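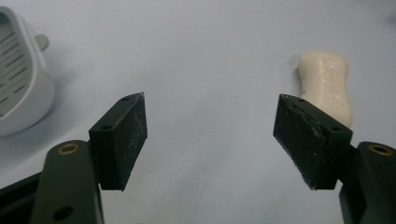 Cream thing, standing. White plastic thing with slots, at left. Both from the tabletop, Tuesday morning.

The Tabletop Gallery

Every March I clear off the pale table by the window and find out what has been living on it. I have been doing this long enough that friends now ask to see the results, which tells you something about my friends. What follows is this year's gallery. It has one picture, up top, and a good many notes, because I write faster than I shoot and because most of the other residents had gone into drawers before I thought of it.

The cream thing
Narrow in the middle, wider at both ends, a bit of a shine to it. I think it is soap. Yesenia Flores thinks it is soap too, but she thinks most things in my house would be improved by being soap. There are faint marks on the surface that might once have been a name or a pattern, and I have tilted it under the lamp several times without learning a thing. It smells like the inside of a purse. It came in a gift bag from Ditte Norðdahl, along with a candle I did identify, by lighting it. I have not tried that with this one.
Status: keeping, until somebody washes their hands with it and reports back.

The white thing with slots
Slanted gray slots across the front, little rounded knob up on the right side. I am told it belongs in a kitchen. It has spent the last year in the room next to the kitchen, so it was close. Baltazar Tlapale is sure it came with my old apartment, and he helped me carry everything out of that apartment, so he gets a vote. He also said at the time that we would be done by lunch.
Status: going back to the kitchen, where it can be in the way of different things.

The tabletop
My favorite item in the collection, and the one I see least. Plain, pale, a little bluish when the light comes in early. I bought the table secondhand from Hanane Tahiri, who threw in the chairs and then, a week later, asked for one chair back. It seats three now.
Status: staying. It would take 2 people and a door off its hinges to argue otherwise.

Not shown: the jar of keys
I own one door. I have enough keys for a small hotel. Nermin Akbulut came over to help sort them and we tried every last one in the front lock, which took most of an evening and a frozen pizza. One of them turned. It was the one I already use.
Status: jar moved to a higher shelf.

Not shown: the jigsaw puzzle
The box says 1,000 pieces. We gave up somewhere in the sky, which was all one blue, and I wrote "824 in, do not touch" on a sticky note so we could pick it up again with dignity. That was before the holidays. The note has held up better than our interest.
Status: back in the box, sky and all. Ditte has first claim on it if she will take it.

Not shown: the desk calendar
A page-a-day calendar with a different houseplant tip on every sheet, 365 in all. I tore off the first week in good faith. According to the sheet it stopped on, I should be misting something. I don't have anything to mist.
Status: scrap paper by the phone.

Not shown: the mail
Two piles, one labeled "soon." I would rather not discuss the other.
Status: both piles relocated to the chair Hanane didn't want.

A few people have asked whether they can send in pictures of their own tables, and yes, please do. Tell me what you think the objects are and what your family insists they are, since those are rarely the same. Close-ups are fine. Anything cream-colored and narrow in the middle goes to the front of the line, as I am still hoping for a match.

Next up is the hall closet, once I can get the door to open all the way. Baltazar says that will be done by lunch.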